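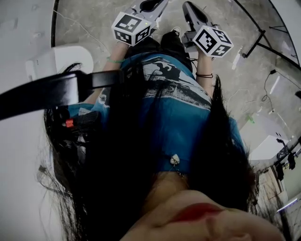 Two hand-held grippers, each with its own marker cube, seen from the head camera.

Fultow Track

Pose tracking software for hand-held gripper recordings. Fultow Track reads the coded squares on each cube and writes out a path for the left and right gripper.

We don't promise clean paths from every session. Hair, sleeves and straps get in front of markers, and any vendor who says their filter fixes that should be asked for the raw output. Ours leaves a gap and flags it. You can turn on gap filling - it's off by default, and Mansa Agyeman, who wrote it, keeps it off.

Handles up to 2,000 frames per batch. Live preview is included but drops frames on older laptops. No finger tracking.

License: per workstation, 100 recordings in the trial
Needs: camera calibration file
Questions: Cor Dewulf, Clellitz office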